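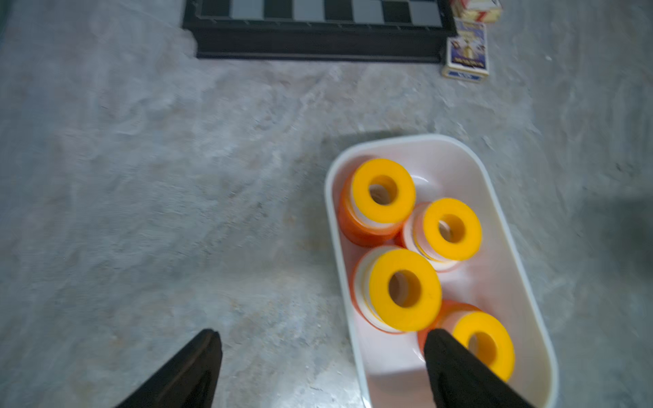
Karlijn Bakker answers the door with a tea towel over one shoulder and tells me to mind the step. I've come to talk about toys, or more exactly about where toys go when everyone's finished with them, and she has already put the kettle on. "Sit anywhere that hasn't got a puzzle on it," she says, which leaves me the end of the sofa.

Karlijn runs the Dusivley toy library, two rooms above a shoe repairer's, and has done so for seven years. Families borrow a toy for a fortnight, bring it back and take another. I found out about it from my sister, who swears by it, and I'll admit I was picturing something a bit sad with a box of one-armed dolls. It isn't like that at all! It's bright, and it smells of soap, and there are trays everywhere.

The trays are her thing. She used to keep everything in big lidded crates, and she hated them. "You'd open one up and it was just soup," she says. "Bits of farm, bits of train. A child can't see anything in there, so the child tips it out, and I would too." Now the small sets live on open trays at floor height, one kind of toy to a tray, and the stacking rings get an oblong one with round ends because they stand up nicely in it.

I ask why she leaves the rings stacked and doesn't nest them or bag them up. She looks at me as though I've suggested putting them in the oven.

"A stack tells you it's finished," she says. "If there's a ring missing you see it straight away, the thing's short. In a bag you'd have to count, and I'm not counting rings at half past five with my coat on."

She does have favourites. The orange, white and yellow ones are popular with the smallest borrowers, and she thinks it's mostly the colours and partly the hole. "They look down it. They post things down it. I've had raisins, I've had a bus ticket." She washes all the plastic toys in the sink with ordinary washing-up liquid, then stands them on a towel by the window overnight. I tell her I'd always put ours in the dishwasher and she winces (politely, but she does wince).

We get on to floors. Karlijn is very firm about floors. Shelves are for grown-ups, in her view, and anything you want a child to put away has to have its home down where the child is. So the board games for older ones are on the floor too, along one side, with the chequered board lying flat and the card boxes stood up next to it so you can see the pictures. "People think it's untidy," she says. "It's tidy, it's only low."

Anum Bhutto arrives at this point with a bag of returns and a very wet umbrella. She comes in on two mornings to do the checking, and she and Karlijn disagree about nearly everything, as far as I can tell. Anum would like labels. Karlijn won't have labels.

"I made some once," Anum says. "Lovely ones, with drawings. Gone in a week."

"They peeled them," says Karlijn. "Children peel. You can't put a sticker in front of a two-year-old and expect it to stay there."

"You took three of them down yourself."

"They were crooked."

They both laugh, and Anum starts unpacking wooden animals on to the table. I ask her what comes back most often in a state, and she doesn't have to think. Playing cards. The boxes go at the corners first, then the flap tears, and after that the cards start to wander off. She mends the corners from the inside with thin paper and paste, never with tape, which goes yellow and sticky. The worst boxes she gives up on altogether and the cards go in a tin.

There are 64 sets out on loan as we speak, which seems a lot to me for two rooms, but Karlijn says March is always busy. It's been raining for ages and everybody is bored of what they've got. The waiting list for the marble run has five names on it. The Plamar garage, which she bought second-hand from a family in Prirnport, hasn't spent a night on the premises since she carried it up the stairs.

Before I go I ask for one thing people could do at home, in an ordinary front room without a sink to spare or an Anum. Karlijn thinks about it while she rinses the mugs.

"Put half of it away," she says. "In a cupboard, out of sight. Then swap it over when they get fed up. And get a tray. Any tray. Ours started out with one I nicked from my mother's kitchen."

"She wants it back, by the way," says Anum, from behind the returns.

I walked home in the rain and emptied the toy basket out on the living room carpet. I found two odd socks and the remote for a telly we no longer own. The tray from under the kettle has been drafted in for the building blocks, and my son has so far put them back on it twice.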